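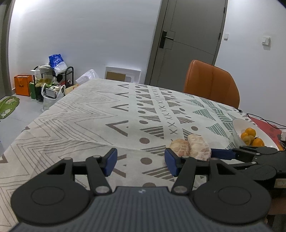

Which weight does the dataset record, raw or cooked?

Raw weight, in grams, taken after trimming and before any seasoning or marinade. Cooked weight is stored in a separate column and is empty for recipes where it was not measured.

Home | Data | Schema | Changes | Licence

# Ploreo Portions

Reading time: 3 min

Print this page | E-mail this page

Ploreo Portions is a table of recipe ingredients with portion weights, for use in meal planning and nutrition software. It holds 3410 ingredient rows taken from home recipes collected in Toremthorpe. Each row is one ingredient in one recipe. The current release is the October build.

## Files

- `portions.csv`: the main table, one row per ingredient
- `recipes.csv`: one row per recipe, with title, servings and cooking method
- `units.csv`: conversions from household measures to grams
- `CHANGES.txt`: corrections since the previous build

All files are UTF-8 with Unix line endings. The separator is a comma and text fields are quoted. Decimal values use a full stop.

## Columns in portions.csv

- `recipe_id`: integer, matches `recipes.csv`
- `item`: ingredient name, lower case, singular
- `group`: one of 16 food groups
- `raw_g`: raw weight in grams for the whole recipe
- `cooked_g`: cooked weight in grams, may be empty
- `basis`: `weighed`, `label` or `converted`
- `note`: free text

`raw_g` is never empty. To get the weight per serving, divide by `servings` in the recipe table. Servings are as given by the cook and have not been adjusted to any standard portion.

## How weights were obtained

Rows marked `weighed` come from kitchen scales with a resolution of 1 g. Rows marked `label` use the net weight printed on the pack. Rows marked `converted` started as a spoon, cup or piece and were changed to grams with `units.csv`. The original measure is kept in `note`.

Meat and fish are entered without packaging or absorbent pads. Bone is included if the item was cooked on the bone, and `note` then reads `bone in`. Skin is treated the same way. Tinned goods are entered as drained weight unless the liquid went into the dish.

Oil used for frying is entered in full, including any left in the pan. This overstates the fat content of shallow-fried dishes. Users who need a better figure should apply their own uptake factor.

## Checks

The Prevov script compares `cooked_g` with `raw_g` and flags any row where the change falls outside the range set for its food group. Flagged rows were looked up in the original recipe sheet. Typing errors were corrected. Rows that matched the sheet were left as they were, with `checked` added to the note.

Dried pulses and rice are flagged often, as some cooks weighed them after soaking. In this build 15 such rows remain unresolved. They are listed at the end of `CHANGES.txt`.

## Known limits

- Leafy vegetables are mostly `converted` and the spread is wide.
- Salt is missing from many recipes. A missing row does not mean no salt was used.
- Brand names were removed, so two products with different recipes may share one `item`.
- No allergen data is included. Do not use the table for allergen advice.

## Versions

Version 3 replaced the old Wattimena group codes with plain names. Software written for earlier versions needs the lookup in `units.csv`, columns `old_code` and `group`. Recipe identifiers did not change.

Back to top | Data | Schema | Changes | Licence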